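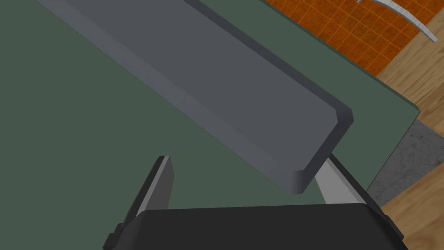
## 2020-02-28, demonstration for the visitors from Ingvarsson

Written the same evening, so that I do not mix it with the next visit. The guests came from Ingvarsson, and two persons joined them from the training center in Tramow. We showed only the simulation, as it was agreed in the invitation. The program was: short talk in the meeting room, then the kitchen in Brudano on the big screen, then the arm views on the two smaller screens, then questions. In total it was planned for 80 minutes. We needed 93.

Versions, for whoever must repeat it:

- Brudano build from the beginning of the week, with the changed light settings
- Alla controller, the branch for demonstrations and not the main branch
- kitchen layout with the green table, the orange tiles and the long light-gray table with chairs
- time limit for one run: 600 seconds

I started everything one hour before the guests arrived and left it running. Last August we started the program in front of the people and they looked at a loading bar, I did not want to have this again.

## What we showed

First the gray bar on the green table. I like to begin with the bar since it is simple and everybody understands what is the problem: it is long, the gripper is small, and the end of the bar must come between the fingers. I stopped the run with the fingers open and the bar lying over the gap, and I asked the guests if they think the approach is good. Most of them said yes. One said that the approach is too much from the side and that the right finger will go under the bar and push it. This is a good remark. From the hand view it is really difficult to judge the height, and also we in the group have discussed it many times without agreement.

The bar task was then continued at half speed. It was finished inside the time limit, but the controller made two corrections before closing, and I would like to see the log before I say something about the reason.

Second was the free driving through the kitchen. Here I gave the controls to the guests. It was not in the program, but they asked politely and I did not see a danger in it. The person who was driving tilted the view too strongly, so the others had to turn their heads a little. They laughed about it. Still, with both arms forward and the counter with the kettle behind, they could understand how the hands are placed in relation to the furniture, and one of them said that it helped more than the slides.
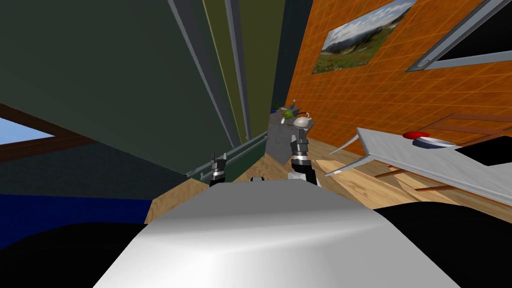
## Questions from the guests

I write them in the order in which they came, the answers are shortened.

- **Why is the kitchen so colorful?** Because we want that the surfaces are easy to separate for a person who is watching. The colors can be changed in the layout file. I showed where.
- **Can the robot take the kettle?** Not in this demonstration. The kettle is in the layout, but the Alla branch which we used has no task for it. I should have said this at the beginning, because they waited for it.
- **Is the red object on the long table a part of a task?** No, it stands there from an older layout, together with the dish.
- **How long does it need to prepare a new kitchen?** I said some days for a simple one. The colleague who builds them should correct me if this is too optimistic.
- **Is it possible to get the layout for teaching in Tramow?** I promised to ask. This is open.
- **What happens if an arm touches a wall or a cabinet?** The run is marked and goes on, it does not stop. They found it strange. I explained that in the simulation we prefer to have the complete recording, and on the real machine the rule is different.

The last question was the reason that we became late. They wanted to see such a case, so I moved one hand up toward the green panel, with the fingers open and nothing in the grip, and I went very slowly. At this distance the hand view is almost only panel and

wall, and a person without experience loses the direction quickly.
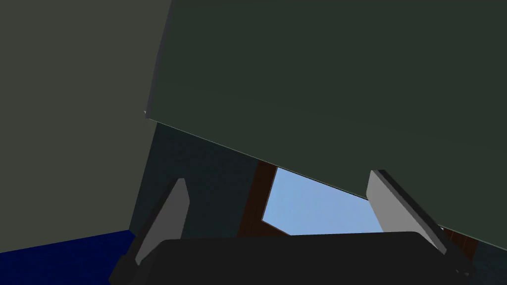 I had to change to the room view two times to know where I am. A guest proposed to draw a small arrow for "up" in the corner of each arm view. I think it is easy to make and I will try it in the demonstration branch first.

Another proposal was to show the distance between the fingertip and the nearest surface as a number. This one I am not sure about. In Brudano we have the value, so it costs little, but the people would then look at the number and forget the view. To discuss with the group.

## Problems on our side

The second small screen was dark for some minutes, the cable at the table was not pushed in completely. Please check both ends before the next visit.

The sound of the fan in the demonstration room is too loud for the last row. I closed the door of the computer cabinet and it became better, but the machine became warm: 93 degrees on the display when I looked after the questions. Next time the computer must stand in the neighbor room.

## To do

- [ ] read the log of the bar run, look for the two corrections
- [ ] arrow for "up" in the arm views
- [ ] remove the old objects from the long table or make a task with them
- [ ] ask about the layout for Tramow, then write to them
- [ ] send the slides to Ingvarsson (they want PDF)
- [x] put the chairs back in the meeting room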